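ロボット工学概論 配布資料 第5回
学外見学のまとめ:手持ちグリッパによる把持動作の収集と再生

1. この資料について

前回の授業時間を使って行った Neritz 社の公開見学について、要点を整理したものである。見学に参加できなかった人は、2節から4節を読めば次回の演習に入れる。参加した人は、5節の用語と6節の課題を中心に確認すること。見学レポートの提出要領は末尾に載せた。

見学の対象は、同社の実験棟1階にある把持作業のデモエリアと、2階の記録整理室の二か所であった。1階では手持ちグリッパを使った動作の収集と、同じ形の指を付けたロボットアームによる再生を見た。2階では収集した記録の選別作業について説明を受けた。質疑は最後に1階に戻って行った。

2. 背景:なぜ人が道具を持って動作を集めるのか

ロボットアームに物をつかませる方法には、大きく分けて、動作を人が一つずつ書き下す方法と、手本となる動作を集めて学習させる方法がある。工場の定位置作業では前者が今も主流である。部品の形と置き場所が決まっていれば、座標を教示するだけで足りるからである。

一方、食品の袋や布のように、持つたびに形が変わる対象では、座標の教示だけではうまくいかない。指をどこに当てるか、どの角度から寄せるか、どこまで閉じるかを、そのつど見た目に応じて変える必要がある。そこで手本を多く集めることになる。

手本の集め方にもいくつかある。第3回で扱った遠隔操作では、操作者が離れた位置からロボットを動かす。ロボット本体の動きがそのまま記録になる利点があるが、本体が一台なければ一人分の記録も取れない。操作に慣れるまでの時間も長い。

今回見学した手持ち式では、人がグリッパを直接手に持ち、作業台の上の物をつかんで動かす。グリッパにはカメラが付いており、指先と対象物の見え方が記録される。ロボット本体がなくても収集ができ、場所の移動も容易である。ただし、人の腕とロボットの腕では届く範囲や速さが違うため、集めた動作の中にはロボットで再生できないものが混じる。この問題は4節で扱う。

3. デモの内容

3.1 作業の設定

デモの課題は、作業台に置かれた袋入りの食品を一つつかみ、持ち上げ、指定の区画に移すというものであった。作業名は社内で Drestetti と呼ばれている。対象には包装の柔らかいものと、箱や缶のように形の変わらないものが用意されており、難しいのは前者である。

柔らかい包装が難しい理由として、説明では次の点が挙げられた。

・中身が片側に寄ると、重心が見た目の中央からずれる。
・表面の光沢が強く、しわの位置で明るさが変わるため、輪郭の検出が安定しない。
・閉じる量が小さいと滑り、大きいと中身をつぶす。
・端をつかむと袋が回り、次の動作で向きが変わる。

3.2 収集の手順

収集は次の順で行われた。各自のノートと照らし合わせておくこと。

(1) 作業台の上を所定の配置に戻す。
(2) グリッパを開いた状態で開始位置に構え、記録を始める。
(3) 対象に近づき、指の間に入れてから閉じる。
(4) 持ち上げて移動し、区画の上で開く。
(5) グリッパを台から離し、記録を止める。

一回の動作は短い。動作の途中でつかみ直した場合も記録は止めず、そのまま最後まで行う。つかみ直しを含む記録には印を付けておき、後で使うかどうかを決める。説明員によれば、つかみ直しの記録は捨てずに残す方針とのことである。失敗しかけた状態から立て直す動作は、きれいに成功した動作だけを集めても得られない。

3.3 指と包装の接触

見学で注目してほしかったのは、指が包装のどこに当たるかである。袋物の場合、中央を挟むか端を挟むかで、その後の姿勢が大きく変わる。

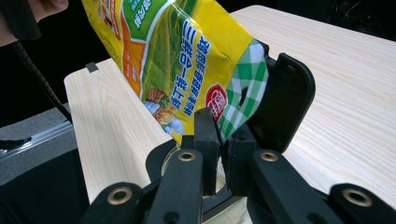
図1 手持ちグリッパで菓子の袋の下端を挟んだところ。左右の指当ては黒い。袋は傾いており、表面のしわに光沢が出ている。

図1のように端を挟む持ち方では、接触している面積が袋全体に比べて小さい。袋の大部分は指の外にあるため、移動中に速度を急に変えると、挟んだ箇所を支点にして袋が振れやすい。逆に、端の部分は中身の影響を受けにくいことが多く、閉じる量を決めやすいという利点もある。どちらがよいかは、移した後に袋をどう置きたいかによる。

また、図1の袋のように多色の印刷がある包装では、模様の境目と物の輪郭を区別する必要がある。黄色の地に青い文字、格子柄の面、赤いロゴといった強い色の変化が一つの物の上に並ぶと、色の境だけを手がかりにした単純な領域分割では、一つの袋が複数の物として扱われることがある。第4回の演習で使った閾値処理の弱点を思い出してほしい。

指の駆動については、リンク機構の一般的な性質を復習しておくこと。リンクで動く指は、開閉の入力と指先の間隔が比例するとは限らない。閉じ切る手前で指先の動きが小さくなる設計であれば、同じ入力の誤差でも間隔への影響は小さくなる。反対の設計では、薄い物を挟むときに調整が難しくなる。Neritz 社の機構の寸法は公開されていないので、演習では教科書の四節リンクの例を用いる。

3.4 再生

収集の後、ロボットアームによる再生が行われた。ここでの再生とは、記録した軌道をそのままなぞることではない。集めた手本から学習したモデルが、アームの先に付いたカメラの画像を受け取り、次の動きを出力する。したがって、袋の位置を少しずらしても、アームは位置に合わせて寄せ方を変える。

再生では、箱物は安定して移されたが、袋物では一度つかみ損ねる場面があった。アームは少し上に戻ってから再び下降し、二度目で持ち上げた。説明員はこの動きを、3.2で述べたつかみ直しの記録が効いている例として紹介した。ただし、一回の観察だけからそのように断定することはできない。つかみ直しの記録を除いて学習したモデルと比べて初めて言えることである。レポートで触れる場合は、観察した事実と説明員の解釈を分けて書くこと。

4. 記録の選別

2階では、Trulovia という社内ツールによる選別の流れを見た。今回の課題で集めた記録は2000件あり、選別を経て学習に使われたのは1731件である。さらにそのうち、袋物を対象とするものは1378件と説明された。

選別で外される理由は主に次のとおりである。

・カメラの位置の推定が途中で途切れている。
・移動が速すぎて、アームの関節速度の上限を超える。
・手首の向きがアームの可動範囲に収まらない。
・開始時の台の配置が手順と異なる。

このうち二番目と三番目が、2節で述べた人の腕とロボットの腕の違いによるものである。収集する人に「ゆっくり動かす」と指示すれば速度の問題は減るが、遅すぎる動作ばかりになると作業全体の時間が延びる。同社では上限に対して余裕を持たせた目安を決め、収集の前に練習の時間を取っている。

数字の扱いについて注意しておく。採用された割合は1731÷2000で計算できるが、これは収集の質を表すものであり、ロボットの成功率ではない。昨年度のレポートにはこの二つを混同したものが複数あった。

5. 用語の確認

把持:対象を指などで保持すること。持ち上げられるかどうかとは別に、接触の状態を指して使うこともある。

指当て:指先のうち対象に触れる部分。材質と表面の形が摩擦に影響する。

可動範囲:アームの手先が到達できる位置と姿勢の集合。位置だけでなく姿勢も含む点に注意する。

軌道:時刻ごとの位置と姿勢の列。経路という場合は時刻を含まない。

模倣学習:手本となる動作から、観測に対する行動の対応を学習する方法。第6回で詳しく扱う。

6. 次回までの課題

課題A 袋状の物を二本の指で挟んで持ち上げる場合に、中央を挟むときと端を挟むときの力のつり合いを図に描け。袋の質量は m、指当てとの摩擦係数は μ とし、両側の指が押す力は等しいものとする。袋が回転しない条件も示すこと。

課題B 4節の数値を用いて、採用された記録に占める袋物の割合を求めよ。その値から、箱物と袋物のどちらが難しいかを判断できるかどうかを、理由とともに述べよ。

課題C 遠隔操作と手持ち式のそれぞれについて、収集した記録に含まれない情報を一つずつ挙げよ。接触力、関節角、作業台の外の状況などから考えるとよい。

課題Aは手描きでよい。BとCは合わせてA4用紙1枚に収めること。

7. 見学レポートの提出要領

分量はA4用紙2枚以内。図を入れる場合は、番号と説明を付け、本文から参照すること。1階での撮影は許可されたが、2階の画面の写真は使用できない。配布された冊子の図を引用するときは出典を書く。

構成は自由だが、観察した内容、説明された内容、自分の考察の三つが区別できるように書くこと。感想だけのものは再提出とする。見学に参加できなかった人は、この資料の3節と4節をもとに、教科書第7章の把持の分類と対応づけて同じ分量でまとめる。

提出は次回の授業開始時。参考書として Dissanayake 文庫の棚に把持機構の入門書を二冊置いてある。貸出はせず、閲覧のみとする。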